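### 4.2 Segmenting contact phases from gripper-mounted video

The policy is conditioned on a phase label (approach, close, carry or release) predicted for every image in the wrist stream. In the earlier Plovari pipeline these labels were taken from finger width alone, with a fixed threshold. This worked for rigid objects but gave late closing labels on foam and cardboard, where the fingers continue to move after first contact. We replace the threshold with a small temporal network that reads finger width together with a crop around the two fingertips.

The crop is fixed in image coordinates. Both fingers enter from the lower corners, so the pads stay within a narrow band for all finger widths, and no detector is needed to find them (Figure 3).

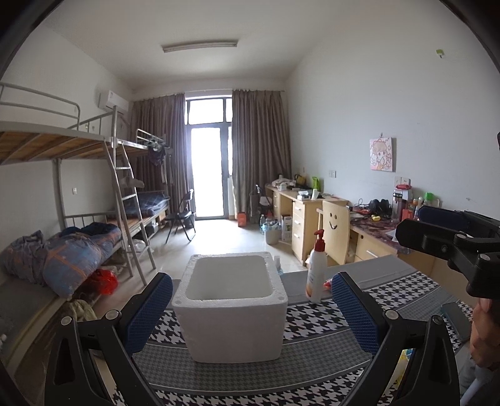 **Figure 3.** View from the hand-held gripper, with an open polystyrene box between the blue fingertip pads. Background clutter lies largely outside the region used for phase prediction.

Training used 3,000 labelled clips. Each clip was marked by two annotators, and boundaries that differed by more than 10 images were passed to a third. Most disagreements concerned the start of closing — annotators placed it either at the first finger motion or at the first visible contact. We adopted the second definition, as it matches the signal used by the Torkon controller at run time.

At inference the network output is smoothed by a median filter of width 3. Wider filters removed short release phases and were not used. The filtered label is passed to the planner with its time stamp, and a label older than one control cycle is discarded.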